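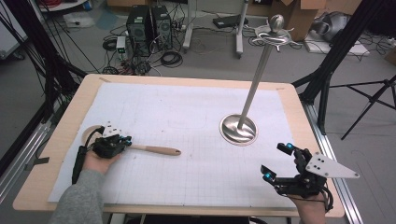 A large sheet of faintly ruled paper on a light wooden table.

Search this site Enter keywords Go

Drafting for the people who have to wear it

6 min read

Romana Beneš has been making sewing patterns since 2000, first for a workwear company and now for herself. Her patterns are sold under the name Suvarna, mostly to home sewers and to small shops that make uniforms for kitchens, garden centers and veterinary clinics. She works from a rented room over a hardware store in Semard and draws everything by hand before any of it goes near a computer.

We met there in May, in the morning, before the store downstairs got busy. She had a pair of trousers to finish for a customer and asked if she could keep pinning while we talked.

Beneš learned the trade at Zolletel, which made overalls, aprons and heavy jackets. She was hired to fold and label patterns and had no training beyond a sewing class in high school.

"I was in the storeroom," she said. "The patterns were cut out of brown card and they hung on hooks. My job was to make sure that when someone took one down, it came back with all its parts. A jacket might have twenty-six pieces. If the under collar was missing, they came to me and I had to find it."

She spent nearly a year doing that. Toward the end of it, one of the senior cutters noticed that she could pick up a piece of card and say which garment it belonged to without reading the label, and he asked if she wanted to learn drafting.

"I said yes before I knew what he meant. I thought he meant drawing the clothes. He meant drawing the pieces, which is a different job. You have to be able to look at a flat shape and know what it will do when it is sewn to another flat shape. I got that wrong for a long time."

The first thing she drafted alone was a pocket. The second was a sleeve, and the sleeve did not fit the armhole.

"It was too big by the width of my thumb. You would think a person could ease that in, and with a soft cotton you can, but this was canvas. Canvas will not ease. The sewing room sent it back with a note, and the note was not polite."

Beneš stayed at Zolletel until the company moved its sewing to another plant. By then she had drafted most of the line of bib overalls, and she had started to keep a notebook of complaints. The company got letters and calls from people who wore the clothes, and these were passed to the sales office, where they were read and filed. She asked if she could see them.

"Some of it was zippers. Some of it was color. But a lot of it was the same thing said in different ways. It pulls across my back when I reach. It rides up when I kneel. The knee pad sits on my shin. Those are pattern problems. You can fix those with a pencil."

She still works from complaints. When a shop asks her for a uniform pattern, she asks what the staff do all day and what they dislike about the clothes they have. She wants to hear it from the people wearing them, and she prefers a phone call to a form.

"If you ask on a form what is wrong with your pants, they write 'fit.' On the phone they tell you they have to squat to get trays out of the bottom oven, and when they stand up the waist has gone down in back. Now I know what to do. I raise the back rise and I put some length in the seat, and I leave the front alone."

I asked her what people get wrong about fit.

"They think it means tight or loose. It mostly means where the extra is. You always need extra, or you could not sit down. If the extra is across the shoulder blades you can reach forward. If you put the same amount down the side seams, you get a big shirt that still pulls. People buy a bigger size, and then the sleeves come over their hands, and it still pulls."

The Suvarna catalog has 350 patterns in it. The bestseller is a chore coat with a gusset under the arm, and she says she is a little tired of it. Her own favorite is a plain work skirt with deep pockets that has never sold well.

"I wear it all the time. People see it on the website and they think it looks like nothing. It does look like nothing. It has a very good waistband."

Each pattern starts as a full-size drawing. She uses a soft pencil, a steel rule, and a wooden curve that has lost its numbers along one side. She draws the back first, then the front, then the sleeve, and checks the lengths of the seams against each other with a tape measure stood on its edge. After that she traces the pieces, adds seam allowance, and sews a sample in cheap cotton. She might redraw a difficult piece four or five times.

The sample is worn by someone close to the size she is drafting. Beneš has a list of people in Semard who will come in and try things on, and she asks them to do more than stand in front of the mirror.

"I have them sit, reach up, tie a shoe. One woman drives a delivery van, so I ask her to go and sit in the van. Standing still, everything looks all right. I could put you in a sack and you would look all right if you did not move."

When the sample is right, she measures the drawing and enters the points into an old Asus laptop, where she also does the grading, the step that turns one size into a whole range. She learned to grade on paper, moving the card a set amount and tracing around it again, and she is glad to have given that up.

"Drawing I will keep doing by hand, because I can see the whole back of a coat at once. On the laptop I see an elbow. But grading by hand is just slow. You do the same thing over and over, and in the afternoon you make a mistake and it goes into every size after that."

She has opinions about grading. Many companies, she says, add the same amount everywhere as sizes go up, so that the shoulders get wider and the sleeves get longer along with the waist. People do not grow that way. She drafts her larger sizes from a separate base, with its own bust shaping and its own armhole, and has them fitted on different wearers. It doubles the work on every pattern. Her larger sizes get the fewest complaints of anything she sells.

"I had a letter from a woman who had worked in hospital kitchens her whole life. She said it was the first coat she had buttoned all the way down. I kept that one."

The instructions take her almost as long as the drafting. She writes them in short steps and tries them on a neighbor who sews but does not enjoy it. If the neighbor stops and turns the page back, Beneš rewrites the step. Zipper flies have been rewritten more than anything else.

"I know how to put in a fly. I do not always know how to say it. I wrote 'with the right side facing you' and she asked me, right side of what? The cloth or the pants? I had to go away and think about that."

Paper is her largest expense after rent. She prints in runs of 200 and folds the sheets herself, at a counter by the window, usually in the evening with the radio on. She has been asked many times why she does not switch entirely to downloads that people print at home and tape together. She sells those too, but her older customers do not want them, and she does not like them much herself.

"If your printer is off by a little, your pants are off by a lot. There is a test square on the first page that you are meant to measure. Hardly anyone measures it. Then they write to me."

For people who want to start drafting, she suggests taking apart something that already fits. An old shirt is good. Unpick every seam, press the pieces flat, and trace them. Mark where the grain runs before you cut the last thread, since it is hard to find again in worn cloth. Then sew the traced shirt, wear it for a week, and change one thing.

"One thing only. If you change the collar and the sleeve and the length and it comes out better, you have a nice shirt but you don't know why. I tell everyone this and they all change four things."

She does not plan to hire anyone. She had an assistant for 2 years, a good one, who now teaches sewing in another city and sends her questions about collars. Beneš answers with drawings. Several of them were pinned by the door, small collar stands with arrows and numbers, next to a calendar and a bill from the paper supplier.

By the time we finished talking, the trousers were pinned up one leg. The customer, a roofer, had asked for a pocket on the thigh that he could open with his left hand. She had put it on, taken it off, and moved it toward the back seam. She was going to call him that afternoon and ask whether he kept anything in it when he climbed.

Contact us | Copyright, all rights reserved | Back to top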